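Ticket 364: Confirmation emails not reaching customers
Status: Closed
Raised by: Saulius Adomaitis, Wurnircombe Craft Rooms
Assigned to: Vitalii Lytvynenko, Plukbridge Hosting
Product: Marchuk booking plug-in, with the Brokow mail relay

Original report

People book a workshop on our site, pay, and see the thank-you page, but they don't get the confirmation email. It started some time after the weekend. Our own copy of the email still arrives every time. Several customers have rung to ask if they are booked in, and two booked twice. I have checked our spam folder and asked one customer to check hers. Nothing in either.

The contact form on the same site works and the replies go out.

Reply from Vitalii, 09:40

Thanks. Please send me:
- the name of one workshop where this has happened
- the email provider the customer uses, if you know it
- whether anything on the site was changed before it started

I can see the outgoing mail log from here, so there is no need to export it.

Reply from Saulius, 10:15

The one with the most complaints is Working with Tissue Paper. It has also happened on Simple Bookbinding and on the Sunday lino printing day. The customers are on all sorts of providers.

We changed the sender name in Marchuk from "Craft Rooms" to "Wurnircombe Craft Rooms". I also edited the tissue paper listing - new price and new joining notes. I don't see how any of that would stop an email but you asked.
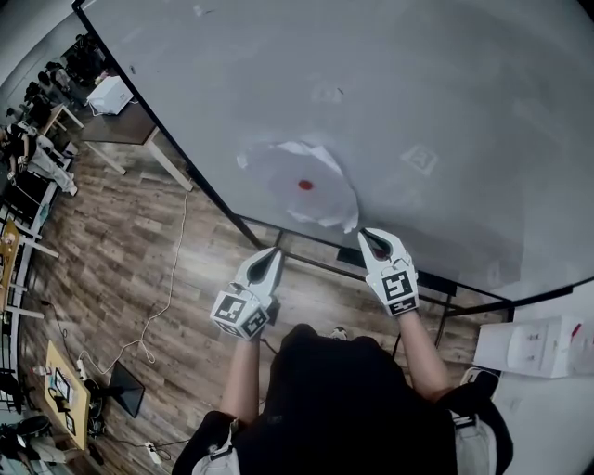

Step 1: Check the mail log

The log shows 137 confirmation messages handed to Brokow since the fault began. All were accepted by the relay. Copies to the shop's own address were delivered. Copies to customers were accepted and then dropped, with the note "sender not aligned".

So the site is sending the mail and the fault is after that point. The shop's copies arrive because local mail does not go through the relay at all.

Step 2: Check the sender settings

Opened Marchuk, Settings, Notifications. When the sender name was saved, the sender address went back to the default, which is the server's own address. It should be bookings at the shop's domain. The contact form has its own setting and was not affected.

Changed the address back and saved. Closed the page and opened it again to check. It had gone back to the default.

Step 3: Find out why it will not save

Turned off the page cache and tried again. Same result. Turned off the other plug-ins one at a time. Same result.

Found that the address field is skipped if the name field is longer than the old limit and the reply-to field is blank. Filled in the reply-to field and saved. The address now stays.

Step 4: Test

Sent test bookings to three outside addresses. All three arrived, the slowest after 30 seconds. Turned the cache and the other plug-ins back on and repeated the test with the same result.

Reply from Saulius, 14:05

Working here too. I made a booking with my home address and the email came straight away. What happens about the ones that never went out? Can they be sent again or do I have to write to everyone?

Reply from Vitalii, 14:20

They can be sent again. Go to Marchuk, Bookings, tick the ones you want and choose Resend confirmation. The relay allows 200 messages an hour on your plan, so you can do all of them in one go. Before you do, cancel the two double bookings - otherwise those customers will get two emails each. Refunds are made from the payments page as usual.

I have reported the save fault to the plug-in's makers. Until they release a fix, keep something in the reply-to field.

Reply from Saulius, 16:30

Double bookings cancelled and refunded. All confirmations resent. One bounced, which was a mistyped address, and I have phoned her. Please close this.

Closed by Vitalii, 16:45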